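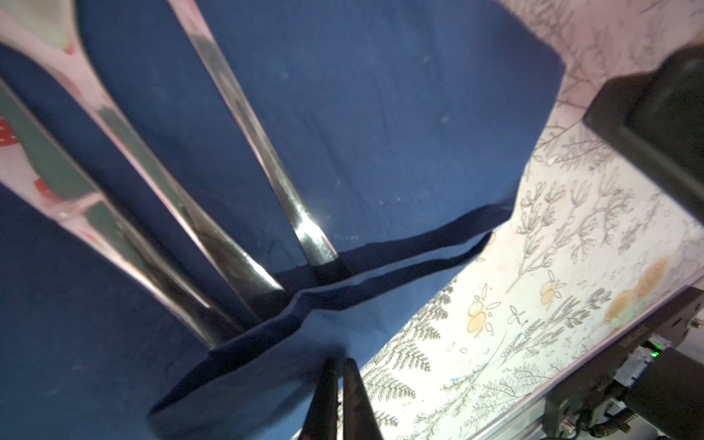

关于我们

Pollholm是一个焊机评测网站，编辑部设在Stikthorpe，连主编Cor Meijer在内共4个人。我们写逆变焊机、送丝机、面罩和焊钳，偶尔也写角磨机。

先说我们不信什么。不信“工业级”三个字，铭牌上谁都能印。不信标称电流，除非同时写明负载持续率和环境温度。也不太信买家打分：很多五星是开箱当天给的，那时候焊机连一根焊条都没烧过。至于厂家寄来的测试数据，我们会看，看完照样自己接表再量一遍。

网站开办至今测过29台焊机，烧掉将近1,964根焊条。其中2台没有测完就退了回去，原因写在各自的评测页里，厂家对措辞有意见，我们没改。

样机原则上自己掏钱买。厂家借的机器会在文章第一行标明，测完归还，运费各付各的。页面上有购买链接，我们从中拿佣金，您因此对我们的推荐打个折扣，也合情理。所以每篇都附原始记录，电压、电流、焊缝切片都在，结论不同意可以自己算。

实测在Skumthorpe的车间进行，只做碳钢和不锈钢，铝焊经验不够，暂时不评。Valentini系列的旧评测写得太早，方法有漏洞，已经撤下，预计三月重测后再上线。

发现数据有错，请写信给编辑部，注明文章标题和段落。改动会留在文末的更正栏里。投放广告或者“合作测评”的来信，一般不回。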